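Sobre nós
Iltovis – Direitos de autor e licenças

Início | Sobre nós | Formação | Contactos

A Iltovis ajuda bibliotecas, editoras e escolas a usar conteúdos de terceiros sem sustos. Licenças, autorizações, domínio público. Só isso, e já dá trabalho.

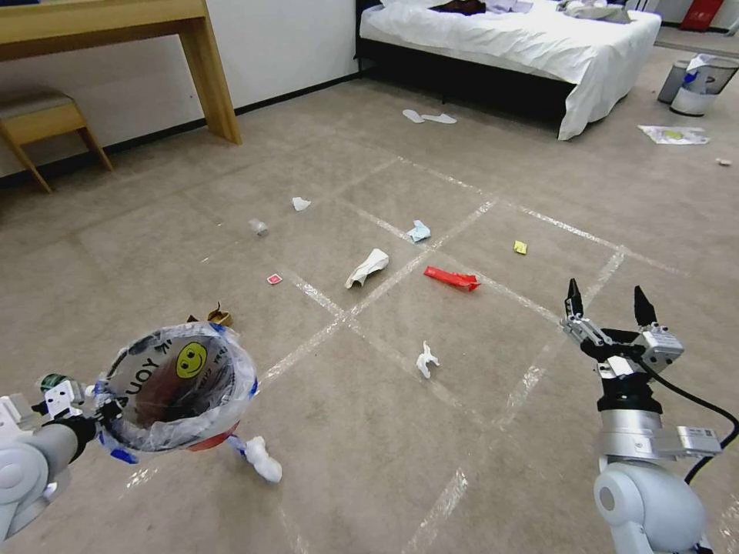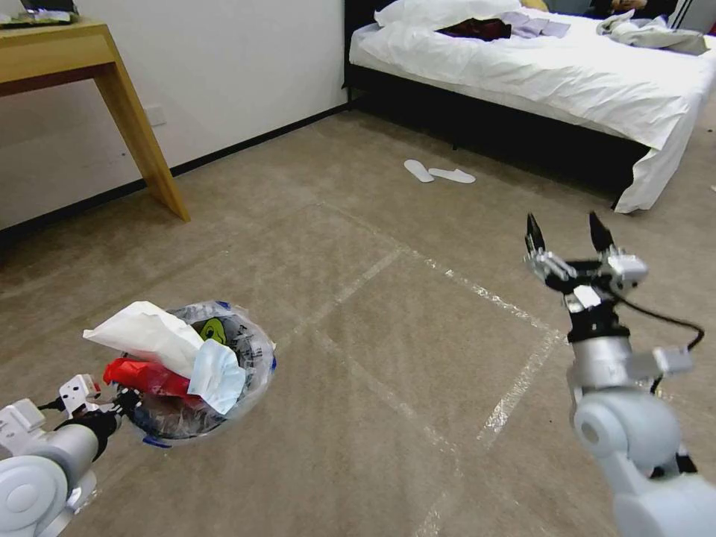

Começámos com duas pessoas e um cliente, a editora Trallari, que precisava de autorizações para uma antologia escolar. Hoje somos 16. Mais de 50 entidades na carteira, quase todas pequenas.

O que fazemos:
Pedidos de autorização a autores e herdeiros
Revisão de contratos de licença (bases de dados, imagens, música)
Formação interna – sessões de 6 horas, presencial ou online
Politicas de direitos de autor para escolas

Não fazemos patentes nem marcas. Para isso costumamos indicar a Altley.

Próxima turma do curso base em Fevereiro, inscrições pelo formulário. O guia Oei, sobre citação e uso de excertos, está a ser revisto – quem comprou a versão antiga recebe a nova sem custos, basta enviar-nos o recibo.

Orçamentos por email, resposta em doi dias úteis.

Página actualizada: domingo, 13 de Outubro de 2019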